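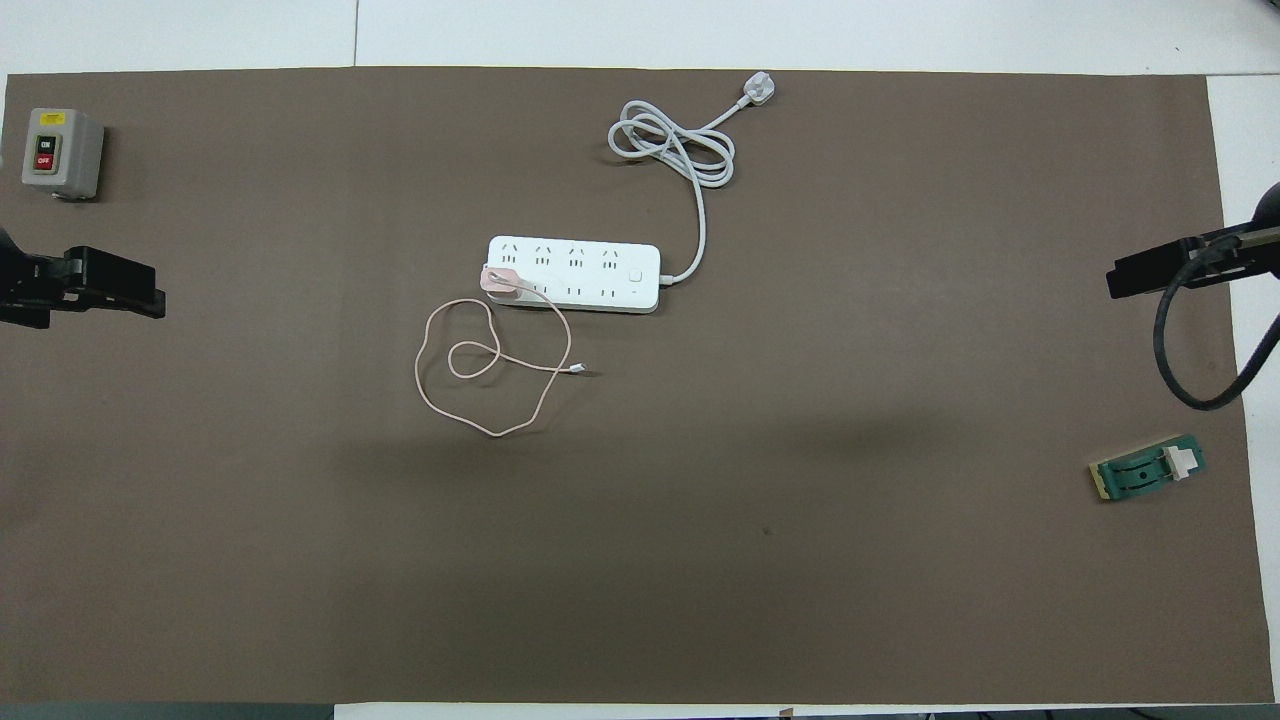 # Working out the load on a power strip

A power strip has one rating that matters for everyday use: the total current, or total wattage, it may carry. The number of sockets says nothing about it. This page covers finding the rating, adding up the load, and deciding what has to move to another outlet.

## What you need

- The strip's rating, printed on the underside or molded into the housing
- The rating label of every device you intend to plug in
- A plug-in power meter, if any label is missing or unreadable
- Pencil and paper

## Step 1: Find the strip's rating

Unplug the strip and turn it over. Look for a figure followed by A (amps) or W (watts). If both are printed, use the lower result after converting:

 watts = volts x amps

Use the nominal voltage of your supply. A strip rated 8 A on a 230 V supply can carry 1,840 W. The same 8 A on a 120 V supply is 960 W. Do not substitute the voltage printed on the strip if it differs from the supply in the room; a label reading "250 V" gives the maximum the strip is built for, and your wall outlet will deliver less.

If there is no rating anywhere on the housing, do not use the strip.

## Step 2: List the devices

Write down each device and its input rating. Chargers and adapters carry two ratings, INPUT and OUTPUT. For this job the input line is the one to copy. A charger marked "OUTPUT 5 V 2 A" delivers 10 W to the phone and draws slightly more than that from the wall.

Where the input is given in amps, convert it as in Step 1. The input current on a small adapter is a worst-case value, so the total will come out high. Leave it high.

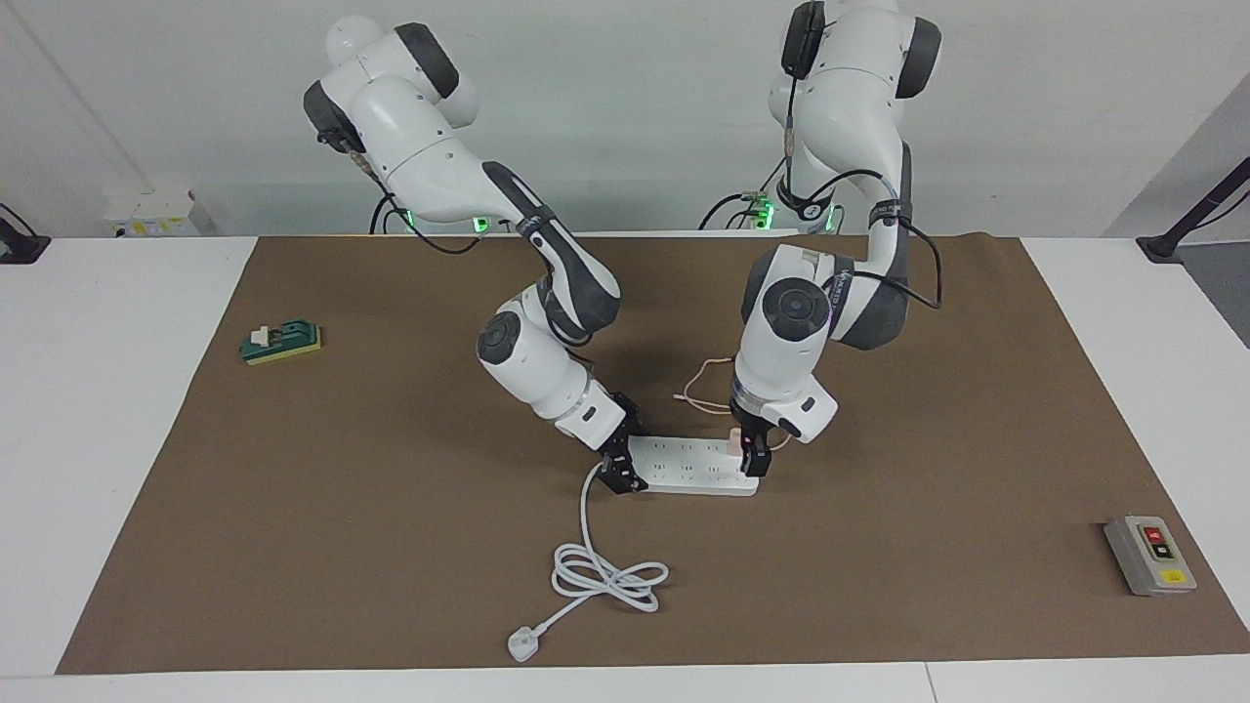

Faith Temba

## Step 3: Add up the load

Sample list for a desk on a 230 V supply:

| Device | Watts |
|---|---|
| Laser printer, printing | 950 |
| Desktop computer | 180 |
| Monitor | 40 |
| Desk lamp | 18 |
| Phone charger | 20 |
| **Total** | **1,208** |

Against a limit of 1,840 W this leaves 632 W unused. On a 120 V supply with the same 8 A strip, the total exceeds the limit by 248 W and the printer has to go to a wall outlet.

## Step 4: Apply a margin

For loads that run for hours, stay at or below 80 percent of the rating. For the 8 A strip at 230 V that is 1,472 W, and the list above still passes.

Motors and compressors draw several times their running current at startup. Put refrigerators, air conditioners and vacuum cleaners directly on the wall. The same goes for space heaters, kettles and irons - any one of them can use up most of the rating alone.

## Step 5: Check the cord

1. Uncoil the cord fully before running a heavy load. A coiled cord cannot shed heat as well as a straight one.
2. Keep it out from under rugs and away from door edges.
3. Run the load for half an hour, then touch the plug and the strip housing. Slightly warm is acceptable. If either is hot, switch off at the wall and unplug.
4. Look for browning at the sockets and at the point where the cord enters the housing. Discard the strip if you find any.

## Notes

Never plug one strip into another. The first strip carries the load of both, and its rating does not change.

A switch on the strip usually disconnects all sockets together. It is not a substitute for unplugging when you are cleaning or inspecting the strip.

The 80 percent figure in Step 4 was added at the suggestion of Bongani Masilela, who also checked the table.

Last revised 2020-09-11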